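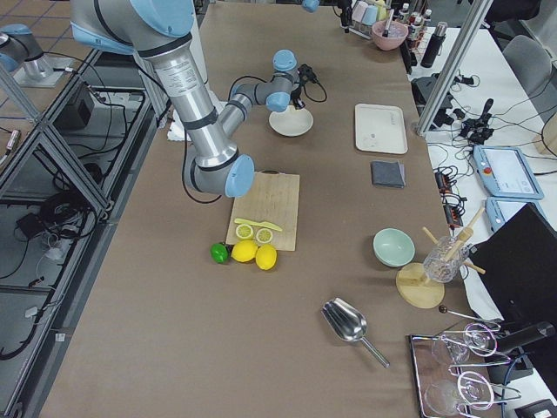 Volkan is of the opinion that the plate should score before anything with a lemon in it does, and he has written this on the whiteboard in capitals, so I suppose it is policy now.

2024-05-09, Zoltero bench, Grunberg robotics club

Long session. Writing this up before I forget which of the problems were the robot and which were me.

State of play for those who skipped the last meeting: the Urketia student round gives us 10 minutes at a drinks table. The rules call it "light preparation and tidying", a phrase that covers everything from moving a plate to whatever the judges think up over breakfast. Maximum is 100 points. Our best full dry run stands at 53, and a fair share of that was for the safety check, which I do by standing next to the table and knowing where the red button is.

Today's list, as agreed:

1. Plate pick, from the middle of the table.
2. Plastic knife, on and off the cutting board.
3. Small things off the board (Carola's idea, Carola's fault).
4. Bowl of fake ice, if time.

We did not have time for 4.

Plate first, per the capitals. The plate is shallow and pale and has a rim you can barely get a finger under, and the gripper has two fingers, both thicker than mine. Coming straight down on it is hopeless. You close on the rim, the rim says no, the plate scoots away and the arm carries on to the drop point holding air with great confidence. I changed the approach so that one finger goes outside the rim and the other inside, with the wrist tilted a little. That worked well enough for me to call Volkan over, at which point it stopped. Demonstration effect, well documented in these pages.

What fixed it, or fixed it more than it had been fixed: lowering the closing speed and waiting before the lift. The old script closed and lifted in one go. I had written that script in November and left a comment in it saying "add pause later". Later has come. I'd like the record to show that I was right in November, just lazy.

We set up for 30 plate picks in a row, same start position, no touching the table between runs apart from putting the plate back. I'll paste the log into the shared folder when I've worked out why the timestamps come out in the wrong order. Impression only, don't quote me: misses bunch up toward the end. Either the plate creeps a little each time I put it back, or I do.

Then the wrist camera started finding objects that weren't there.

The detector kept offering us a thin upright thing in a stretch of table where we hadn't put anything. Volkan suspected the light. I suspected the detector, because I didn't train it. We both stared at the debug window for a good while, then he put a finger on the screen and said "that's a wrinkle".

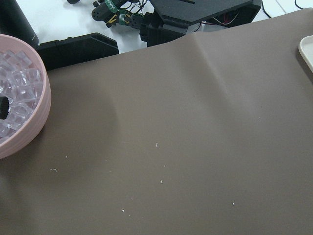
Wrist camera, left to right: ice bowl, bulge, wrinkle, corner of tray.

So, the mat. It has a crease running down from the far edge, lit on one side and shaded on the other, and to the detector that is a perfectly respectable stick. The bulge next to it gets proposed as a shallow bowl every so often, with low confidence, and I have some sympathy. There are also little white specks lying about. I don't know what they are. Crumbs would be my guess, and if they're crumbs I know whose table manners I'd look into first (mine).

Options discussed:

Tape the mat down flat. Volkan is for it. My worry is that the competition table will have its own cover with its own wrinkles, and we'd turn up with a model that has only met flat ones.

Throw out any detection with no height. Sensible for the crease. The bulge does have height, so we'd still be trying to pick up the tablecloth now and then.

Mask the known mat area and only accept things that moved since the last clear view. Elegant, breaks the moment somebody leans on the table. Somebody always leans on the table.

Decision: leave the mat ugly for training runs, smooth it by hand for timed ones, add the height check tonight. I also want a set of pictures of the mat with nothing on that stretch, with the wrinkle in different places, labeled as background. Whoever comes in next can do that, it's dull and takes no skill, and I've therefore put my own name down.

Brushed the specks off afterward. Should have done it at the start. There's a line about it on the checklist, which we laminated, and which is now under the printer to keep it level.

Cutting board next. Knife is the yellow plastic one. The rules say no blades and I'm glad, having watched this arm present things to people. Gripping the handle is easy when the knife lies along the board the way it was taught. Turn it a quarter and the planner takes the elbow round by the scenic route, over the lemons, over the lime, and arrives at the handle from the wrong side. It's legal. It's also slow, and it makes bystanders step back.

Volkan's fix was to add a second taught approach and let the planner choose the shorter one. My fix was to always lay the knife the right way round. We went with his. It needed the wrist limit changing on the right-hand side, which I did, and then changed back, and then did properly after reading what the number meant.

Small things off the board came last. "Small things" is Carola's category and covers anything that isn't a lemon, a knife or a plate. It's harder than it sounds for the obvious reason that pale, see-through things on pale wood don't look like much to a camera. The overhead view is fairly useless there. The arm itself blocks half the board once it's in position, so the one moment you'd like to see what you're doing is the moment you can't. From the head camera you get the gripper's back and an act of faith.
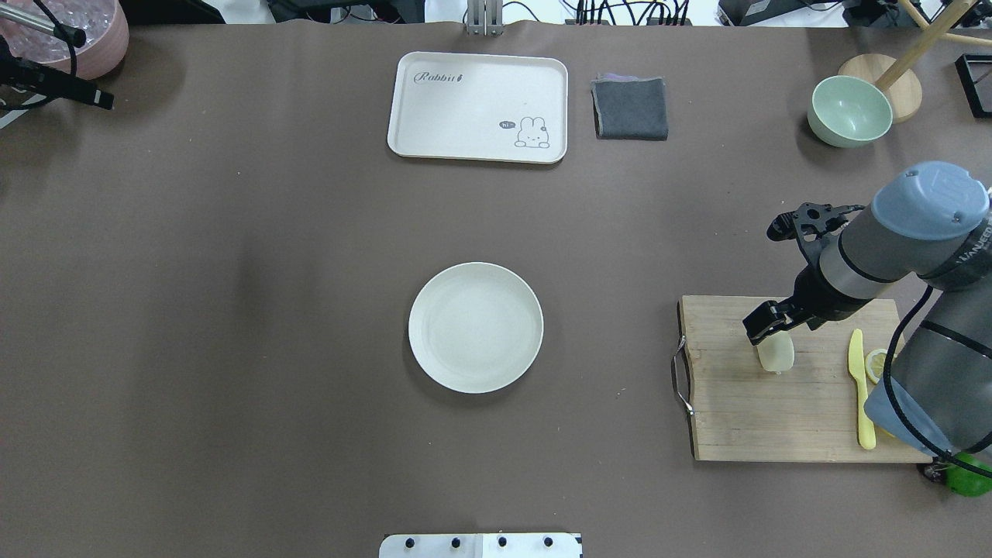
Carola Hagedorn asks why we don't just use the wrist camera for the last stretch and forget the head view once the arm is over the board. She has apparently asked this before, in writing, and attached a drawing.

Fair. My objection was always that the wrist camera loses its focus on the target as it gets close, and hers is that this hasn't been tested since we moved the bracket. Also fair. So: coarse position from the head camera, hand over when the gripper is above the board, wrist camera down to the point where it's no help, then straight down on the last known position and hope. I'd like a better word than hope in the documentation we hand to the judges. Volkan suggests "open-loop descent".

Carola also says (longer message, I'm boiling it down) that we're spending our time on the fiddly stuff and that the tray would be worth more. The tray has a rabbit on it, saying hi, and the detector loves it. It loves the rabbit so much that it puts the tray's center somewhere near the rabbit's corner, and so the grip comes out lopsided. Nothing hard about it. We could use the outline and ignore the print, or we could buy a tray with no rabbit. There was resistance to the second idea from several quarters and I'm dropping it.

The towel: gray, folded, right next to the tray. The tray grip comes in close to it on that side. I moved the approach to the other long edge for now. Would rather not move the towel, because the judges are free to put it wherever they please and they have a reputation.

Stuff I looked at and didn't touch: the scoop. The glasses in the metal tray. The sticks in their glass container, which stick out in all directions and which I've decided are next year's problem. If the judges ask for one we smile and take the zero.

Note on the second arm. It stayed parked all session. Volkan wants to bring it in to hold the board still while the first one works on it, and I think he's right, but then we have two arms over one cutting board and a planner that already can't find the short way to a knife. The team from Leclerc ran two last time and scored very nicely. They also spent most of a practice slot untangling them. I remember enjoying that more than I should have.

Housekeeping:

Cables behind the monitor are one big family again. Whoever separates them, label both ends this time. One end labeled is a riddle.

Both pendants go back on the side table where they were, cables coiled, screens up.

The lemons we cut are done for. Use fresh ones for anything timed, the cut faces look different when they dry out and I don't want to train on that by accident.

Please stop renaming the config files "final".

To do before next session:

Height check on detections (me)
Background set of the mat, wrinkle in several places (me)
Log timestamps (me, grudgingly)
Camera handover over the board, with Carola's drawing open in front of you (Volkan)
Tray outline without the rabbit (Carola, if she's coming in, otherwise whoever she tells)
Ask Urketia whether plastic ice counts as ice for the scooping points. I've read the paragraph over and over and it can be argued either way.

Added later, same evening: height check is in. The crease no longer gets picked up as a stick. The folded towel has also disappeared from the list of objects, so the threshold is too high. Left it at the new value with a comment in the file. The comment says "lower this later".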